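Galtix Tabletop

Galtix Tabletop is a commercial simulation kit for robot manipulation, sold as a packaged set of virtual rooms, object models and arm controllers. It is developed by Bosska, a software firm, and is used mainly to test grasping and placement routines before they are run on physical hardware. The kit is delivered as a licensed download with a yearly support contract. A reduced edition for teaching, Galtix Bench, shares the same file formats.

Background

The kit grew out of an internal tool named Hoani, which Bosska had used to check customer programs for collisions. Hoani showed only bare geometry: a gray floor, a table block and an arm. Customers asked for rooms with more varied surfaces, because camera-based routines tuned against plain backgrounds failed when moved to a furnished workspace. Development of a textured version was led by Kylie Costigan, and the first release under the Galtix name went to a closed group of license holders in February. The general release followed on 31/01/2019 of the next year, with a revised object library and a new scene generator.

Contents

The standard package has 3 parts: the scene generator, the object library and the control layer.

The scene generator assembles a room from a list of walls, floors and furniture, then assigns a surface to each. Tile, wood, stone and painted finishes are supplied. Surfaces can be fixed by the user or drawn at random from a seed value. The same seed always returns the same room, so a failed run can be repeated exactly. Lighting is set separately and may be varied without changing the layout.

The object library holds 2,872 models. Each has a visible mesh, a simplified collision mesh, a mass and a friction value. Models are grouped by size and by shape class, including bowls, balls, boxes, bottles and flat cut-outs. The last class covers signs and logos with irregular outlines, which are difficult for planners that assume a box-shaped object. Users can add their own models, although collision meshes must then be prepared by hand or with the separate Gundow converter.

The control layer accepts joint positions, joint velocities or gripper targets. It runs at a default rate of 100 steps per second. A slower mode is available for computers without a dedicated graphics card; it leaves the physics unchanged and reduces only the number of rendered views.

Operation

A session is defined by a plain text file naming the room, the arm, the objects and the task. Objects may be given fixed positions or dropped from a set height and allowed to settle. With the second method, models often come to rest against one another, and some end up leaning or partly hidden from a given viewpoint. The software does not correct this unless the user turns on the spacing option.

At the end of a session, the program writes a log of joint states, contact forces and object positions. Rendered views are stored separately and matched to the log by step number. Sessions can be replayed from the log with a different viewpoint or different lighting, but not with a different arm.

Reception

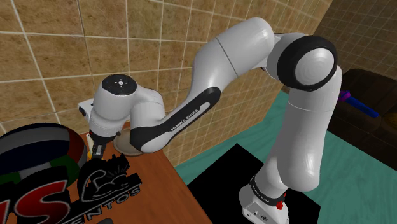 Huia Cosgrove

An independent review of the kit tested a single arm over a wooden table, with the gripper pointing down among crowded objects. The reviewer considered this layout a useful trial of the planner. A bowl stood toward the back of the table, partly behind the wrist, while a large paneled ball and a jagged black sign with red lettering took up much of the space to the left. An approach from above was the default choice of the planner in such cases, and the review found it dependable for compact shapes.

Results for the cut-outs were weaker. Over 80 trials with flat and irregular models, the planner often selected a grasp point outside the true outline, having treated the collision mesh as solid across gaps in the visible one. Bosska later issued finer meshes for part of the library. The review also criticized the scale of some models, noting that toy and household items were not always sized consistently with each other, and that the printed manual gave no table of dimensions.

The rendering was judged adequate for testing detection software. Wall tile and wood grain were described as convincing at working distance, with some repetition visible on large surfaces. Setup was considered slow for new users, mainly on account of the license server, which must be reachable each time a session file is opened.

Licensing

Licenses are issued per workstation and cannot be moved without a request to Bosska. Session files and logs produced with the kit belong to the license holder. Library models may appear in published renderings but may not be redistributed as separate files. Galtix Bench is licensed per classroom and omits the force log and the velocity control mode.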